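The Upright Plate
Storing dinnerware on edge takes less cabinet than a stack does, provided the rack fits the plate

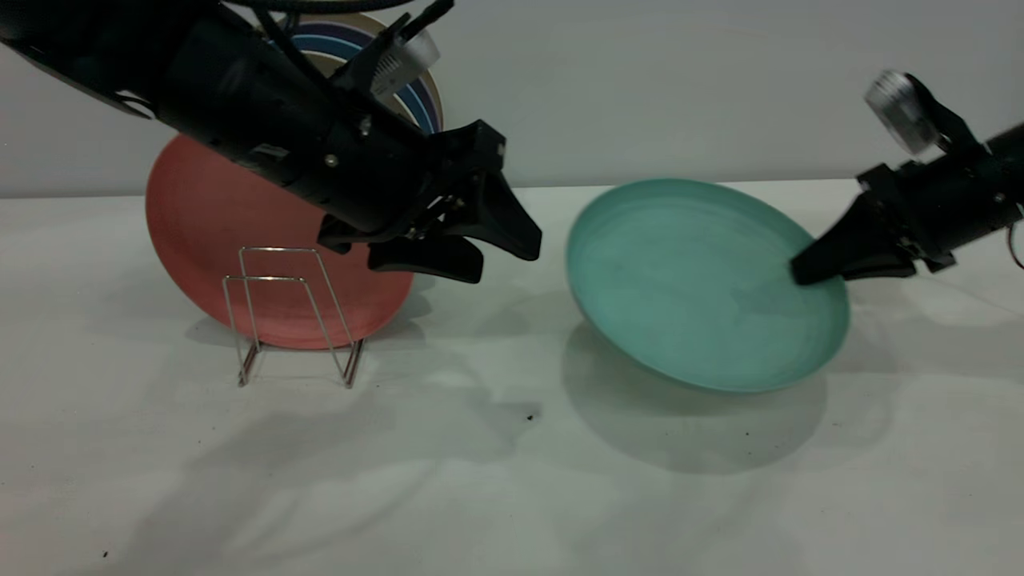 A dinner plate stored flat occupies its full diameter of shelf and almost none of the height above it. The usual remedy is to pile more plates on top, which works until the one needed is at the bottom. Storing plates on edge reverses the arrangement. The footprint becomes a narrow strip, each plate comes out without disturbing its neighbors, and the glaze of one is no longer carrying the weight of the rest.

The hardware is simple. Most small racks are bent wire: two upright loops, a gap between them, and feet splayed wide enough to stop the assembly from rocking. The plate's lower edge drops into the gap and the plate leans back a few degrees against the rear loop. A coral-red plate in a silver wire rack, leaning slightly, is a fair picture of the type. The front loop keeps the edge from sliding forward, and the rear loop takes the load.

Three dimensions matter. The first is the gap. Too tight, and a raised rim binds on the wire when the plate is lifted; too wide, and the plate settles at a steep lean and puts its weight on the back feet. The second is loop height. A large plate in a low rack has most of its mass above the support and will tip if the shelf is bumped. The third is the spread of the feet, front to back, which should extend past the point directly below the plate's rim at full lean.

Colette Huet, who designs kitchen storage for Jolik, tests racks by loading them with the heaviest plate in a set and pushing at the top of the rim with one finger. "If it rocks and comes back, the feet are right," she says. "If it rocks and keeps going, you want a taller loop or a smaller plate." Her own drawings begin with the plate's foot ring, the unglazed circle on the underside, and work outward from there. Coupe plates, which have no distinct rim, tend to roll in a straight-sided gap and need a slight V at the base.

Surface finish also affects the choice. Matte and speckled glazes pick up gray lines from bare metal more readily than gloss does. The lines are metal left on the glaze and usually come off with a mild abrasive cleaner, but coated wire avoids most of them. The coating should be checked at the bends, where it thins first. Gridbridge sells its single-plate rack in both finishes, and the coated version has a slightly narrower gap for the same nominal size.

Leaning plates directly against a wall is the no-hardware version. Nested by size, with the largest at the back, a group will stand on a shelf that has a lip or a strip of nonslip liner along the front. On a smooth white laminate or stone counter the lower edges can creep forward. Furtado's shelf rail, a low bar fixed with 2 screws, stops that. A routed groove does the same job and is easier to wipe out if its bottom is rounded.

Bowls are a poor fit for any of this. Their depth uses up the width that edge storage is meant to save, and they are better left stacked. Serving platters do well upright, though an oval one should rest on its long side.

Before buying, measure the clear height of the cabinet with the door closed, then add the rack's base height to the plate's diameter. Check the hinges as well, as some intrude at exactly the level of the rim.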